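Glass is where the sales talk stops
Pouran Fallahi
Reading time: 1 minute
Print | E-mail

Every planner looks clever over a bare grey surface. Put panes and white bars in front of it and I start asking what Jimby's depth software thinks is there.
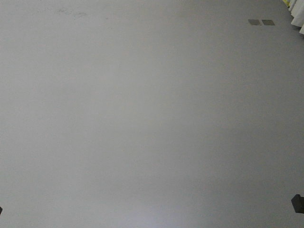
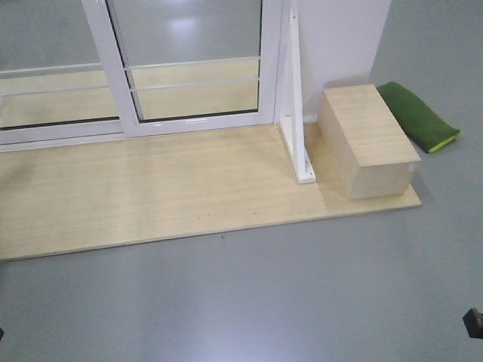
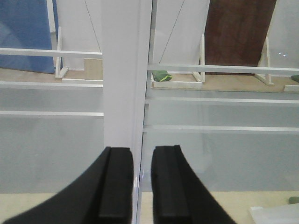 What I'd want logged

Vullura quotes 229 runs and one tidy average. I'd sooner see the eight worst - with the depth map beside each. Farzad Parsa calls that unfair. Maybe, but a planner that trusts a hole in its map will drive straight at a pane.

Contact | © Sirnotow | Back to top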